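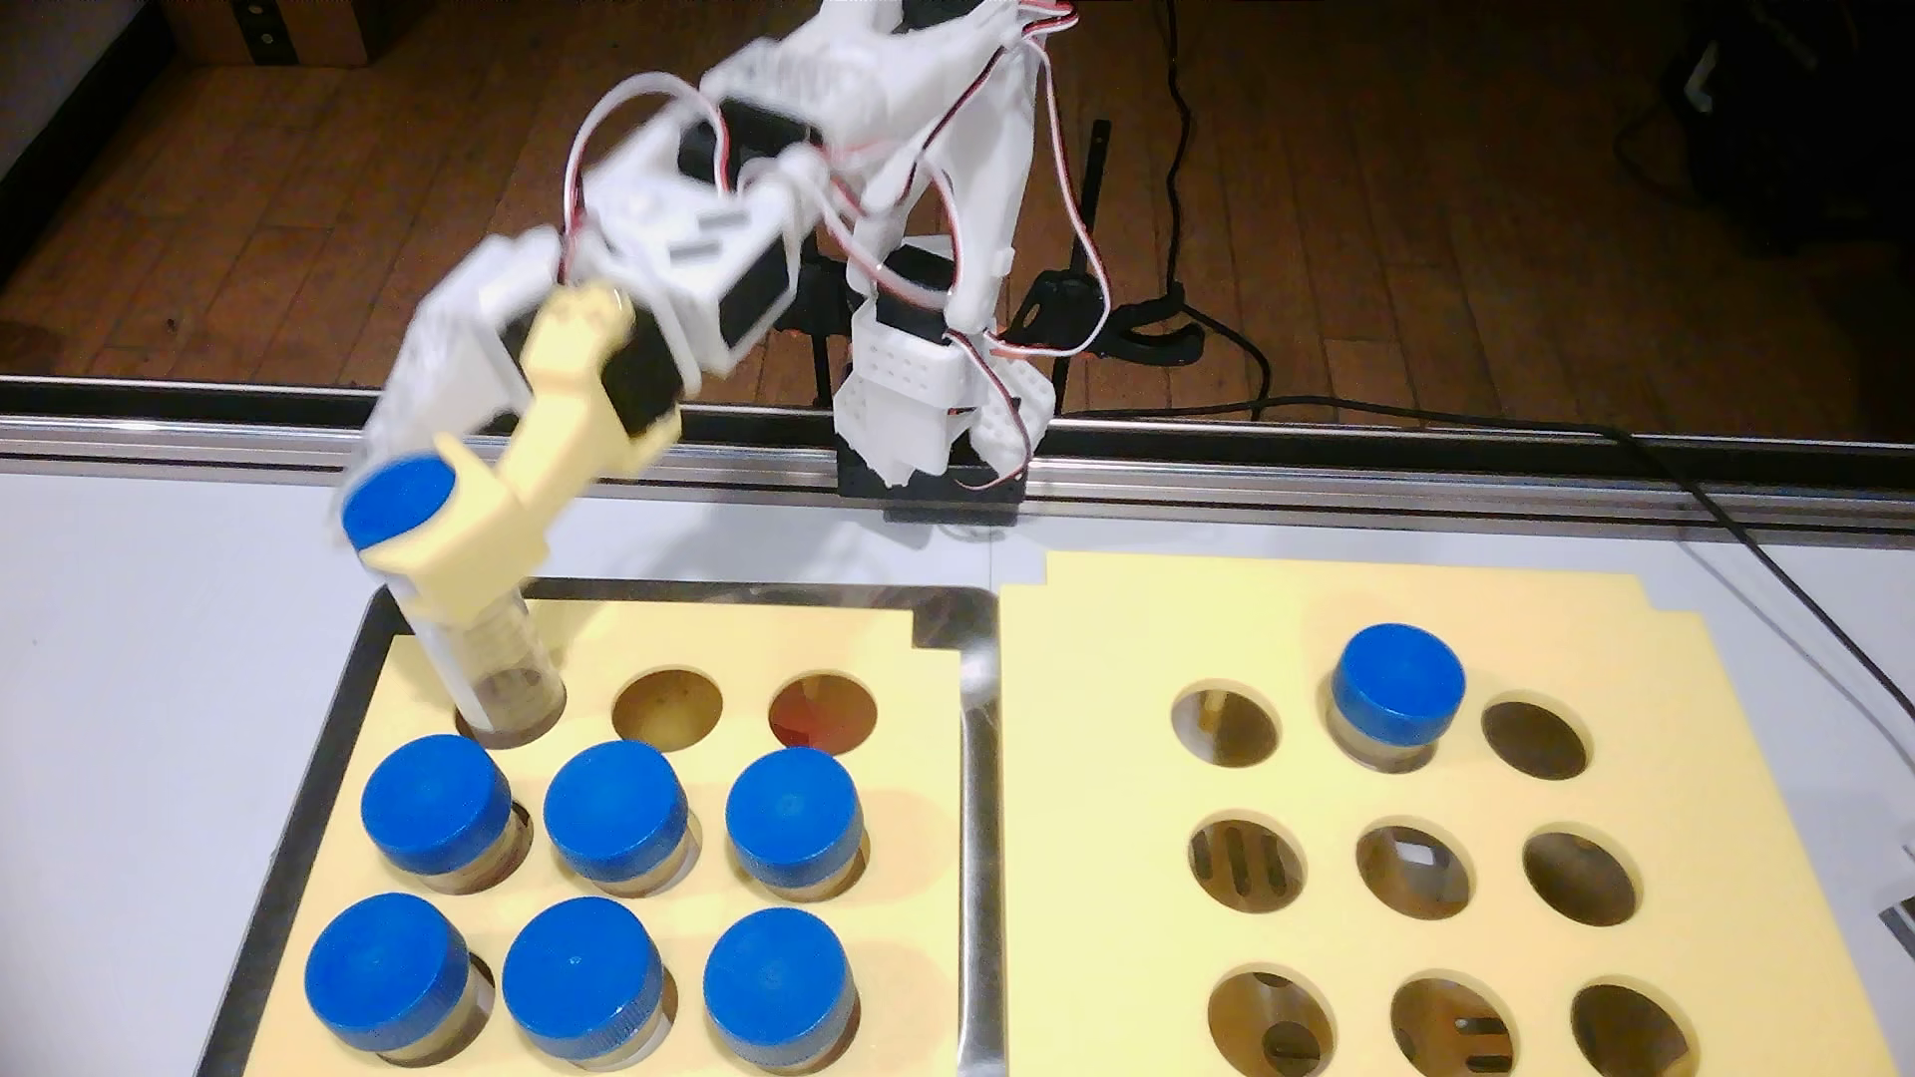 Vial Trays and Foam Inserts: Frequently Asked Questions
Clenby Sample Storage – help pages
Last updated 2019-06-30

Which vials fit the nine-hole insert?
The nine-hole insert takes clear, round, flat-bottomed vials with a screw cap. The body of the vial goes down into the foam and the cap stays above it. If the cap sinks into the hole, the vial is too narrow and you need the small-bore insert. If you have to twist the vial to get it in, it is too wide. Don't force it, as the hole will stretch and will not hold the right size properly afterward.

Does the color of the cap matter?
Not for the fit. Many customers use one cap color for each project so they can tell full trays apart on the shelf. We sell blue, white and green caps in bags of 245 and in cartons of 1,000. Caps from different makers may have slightly different threads even when they look the same. Check one on your own vials before you order a carton.

How should dry materials be filled?
Fill the vial before it goes into the tray. Spices, soil, seeds, ground coffee and similar materials leave dust on the foam if you fill them in place, and the dust is hard to get out of the holes. Leave a gap below the cap. Wipe the thread with a dry cloth and close the cap by hand until it stops. A wrench or pliers will crack it.

Where do I put the label?
On the body, as high as it will go without touching the cap. Once the vial is seated, only a thin band of glass shows between the cap and the foam, so a label placed low down can't be read unless you lift the vial. Some people write on a round sticker on top of the cap instead. That works well, but caps get swapped during cleaning – put the sample number on the body too.

What order should I number the positions in?
Any order, as long as everybody using the tray knows it. Our printed tray cards start at the top left corner and read across, row by row, ending at the bottom right. The Russo cards that some older customers still have read down the columns instead. Please don't mix the two kinds in one cabinet. We had several calls in April from a school that had done this and had to check 51 trays by hand.

How do I take a vial out without pulling up the foam?
Grip it just below the cap and lift straight up. If the foam starts to come with it, hold the insert down beside the hole with your other hand. A slight tilt is fine once the bottom of the vial is nearly clear. Pulling at an angle from the start wears the edge of the hole. 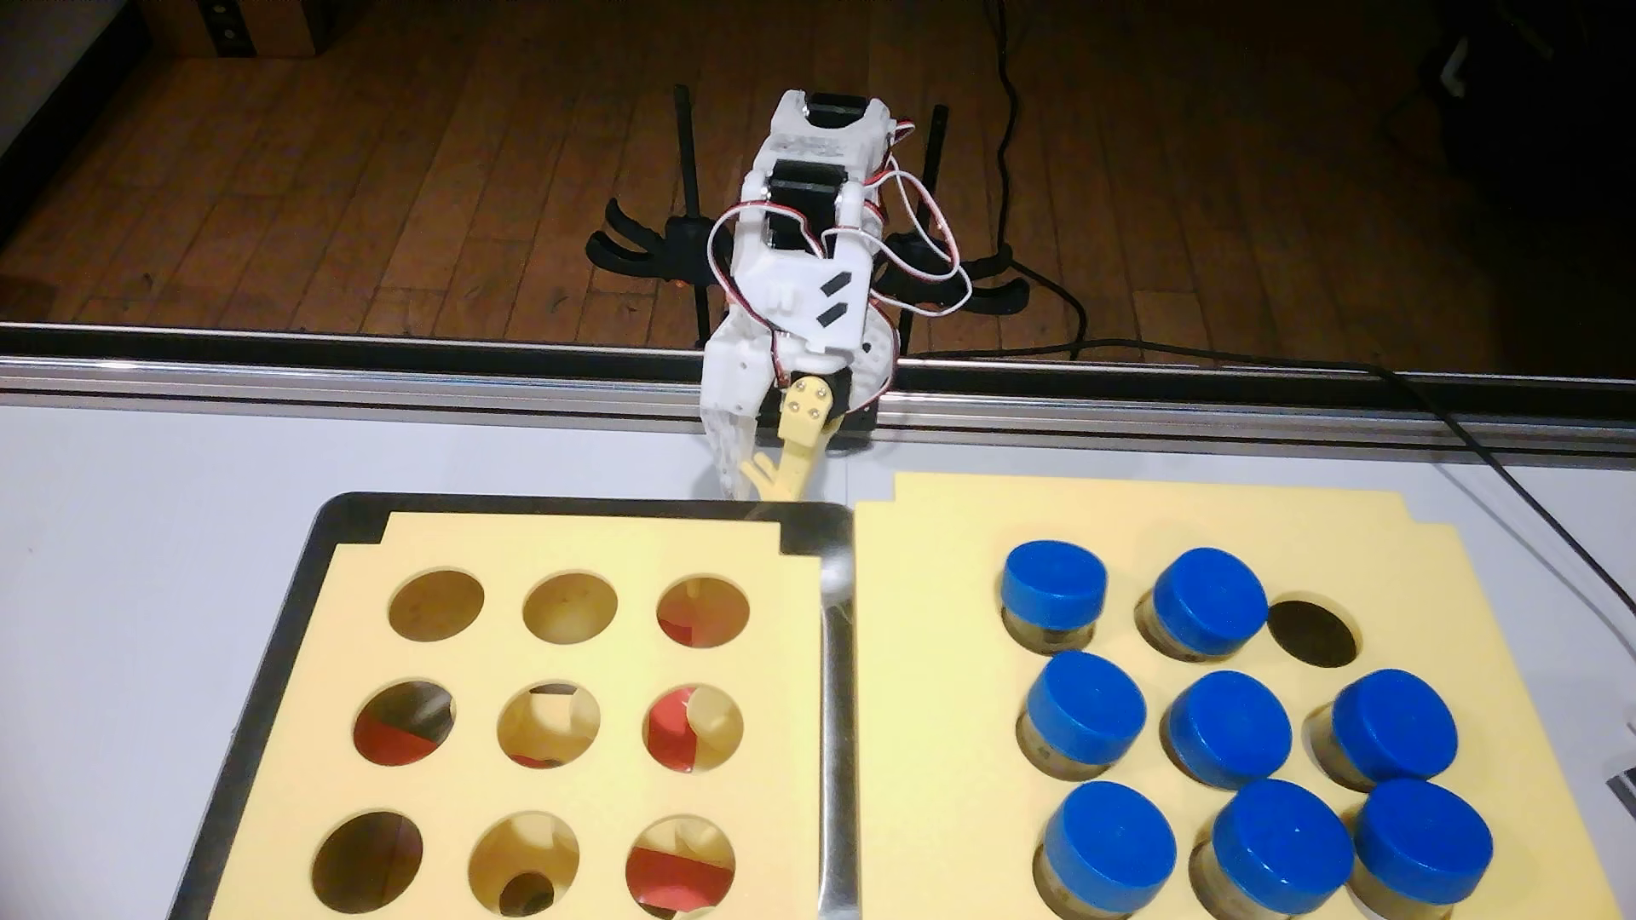

Nine-hole foam insert with all positions empty, in a black-rimmed metal tray.

Can I see what is under the foam when the tray is empty?
Yes. The holes go all the way through, so whatever is under the insert will show. This is useful if you line the tray. A colored liner makes an empty position easy to spot from above, and a sheet of paper can be changed when it gets dirty. Cut the liner a little smaller than the tray so the insert still sits level.

My vials stand too high or too low. What can I do?
Too low: put a thin sheet of foam or card underneath. Too high: take out any liner first. If they are still too high, the tray is too shallow for that vial and you should look at the Bernine deep tray, which takes the same insert.

The insert is loose in the tray. Is it the wrong size?
Probably not. New foam is packed flat and can take a day to reach its full size. Leave it in the tray overnight. If it still slides, two short strips of double-sided tape underneath will hold it. Do not glue it, or you won't be able to lift it out to clean.

How do I clean the foam?
Take out all the vials, lift the insert and tap it upside down over a bin. A vacuum cleaner with a soft brush takes care of most of what is left. For stains, use a damp cloth with a drop of dish soap, then let the foam dry flat out of the sun. It should not go in a dishwasher or an autoclave. Light foam darkens with age and this does not affect how it holds.

How do I clean the metal tray?
Warm water and dish soap. Dry it right away, including the corners and the inside of the rim. Steel wool and scouring powder will scratch it.

Can loaded trays be stacked?
Only with the Griltik spacer frame between them. Without it, the weight of the upper tray rests on the caps below. With spacers you can stack up to 6 trays on a level shelf.

Can I mail samples in the tray?
The tray is meant for the bench and the cabinet. For mailing, move the vials to a carton with a closed lid and padding on every side. Check with the carrier first if the contents are anything other than ordinary dry goods.

Do you sell inserts without the tray?
Yes, singly or in packs. Measure the inside of your tray at the bottom, not across the rim, and send us both measurements. Custom hole sizes take almost 6 weeks.

Who do I contact about something not covered here?
Write to Elisa Colombo in customer support through the contact form. Please include the diameter and height of your vials, and the order number if you have one.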